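Workshop Notebook – Domestic Task Group, Kallach Laboratory
25 May 2023
Entry 3305

Purpose of this entry: to record the current position on table chores (wiping, setting down, clearing) with the hand-held gripper, and to state what may reasonably be said to visitors who ask whether a machine can do this work yet.

Background. Since March the group has been collecting demonstrations of small household tasks. An operator holds the gripper and performs the chore; the recordings are then used to train the policy that runs on the Vokdale arm. The target set in the work plan is 1000 usable demonstrations, of which 700 are to be table chores and 300 are to be drawer and shelf chores. The table chores are further along. The drawer chores are waiting on the replacement cabinet from Pustar, and the order has been confirmed in writing.

Work surface. Table work is now being done on the printed mat in the brick-walled room. The plain surface used earlier gave good results on the arm but told us little, as very few kitchen tables are bare. A printed pattern is closer to what the machine would meet in a home. The first policy trained on the plain surface treated printed shapes as objects and tried to pick them up. On two runs it closed its fingers on a printed petal, lifted, and continued with the remainder of the task as though it were carrying something. The runs are kept with the logs under the Kang comparison and should not be deleted.

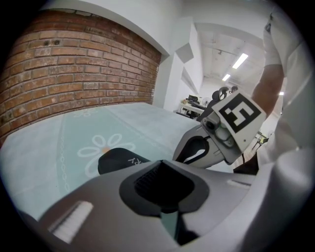
Gripper at the flower mat, brick-walled room. Marker card at the fingertip, desk and office chairs behind.

Marker card. Operators are reminded that the card on the finger is to be checked at the start of each session and again after any break. If the card has shifted on its mount, the pose estimate drifts and the session has to be marked as unusable. Sleeves and forearms should be kept clear of the card during a recording. Several sessions from the first week were rejected on review for this reason alone, and the loss was avoidable.

Status by task.

Setting down a cup. Satisfactory. The arm places the cup upright on the mat in most attempts. Failures are mainly at the edge of the table, where the approach is too low and the cup tips on contact. A person would slow down at this point. The policy does not.

Clearing a plate and fork. Partial. The plate is handled well. The fork is handled well only if it lies beside the plate. With the fork on the plate, the arm takes the plate, tilts it, and loses the fork. More demonstrations of this arrangement are requested, with the fork at different angles.

Wiping. Not satisfactory. The arm moves the cloth over the surface in a believable manner but does not respond to what is on the surface. It will wipe a clean area twice and leave crumbs beside it. Pressure is also uneven, and on the mat the cloth tends to drag the corner up. The mat has been taped at the corners for arm trials – operators making demonstrations should use the same tape so that the two conditions match.

Folding a cloth. Not attempted on the arm. Demonstrations are being collected, and the Kang team has offered its scoring sheet. It is a better sheet than ours and should be adopted.

Assessment. The machine can perform single steps of a household chore on a surface it has been trained for. It cannot yet be given a table after a meal and be left to clear it. The difficulty lies mainly in the parts that people do without attention: noticing that the fork has slid, pressing harder on a dried spot, stopping when the work is done. Visitors should be told this plainly. The Vokdale demonstration may be shown, but staff are asked to leave at least one failed run in the sequence.

Open items.
– Fork-on-plate demonstrations, as above.
– Second mat with a different print, to test whether the policy has learned the table or only the flowers.
– Spare marker cards to be printed on heavier stock.
– Agree a definition of "clean" for the wiping task before further trials are scored. The present wording, "visibly clear," has been read in two different ways.
– Pustar cabinet: delivery date still to be confirmed.

Kallach Laboratory, Domestic Task Group | Contact the notebook desk | © 2023 Kallach Laboratory | Back to top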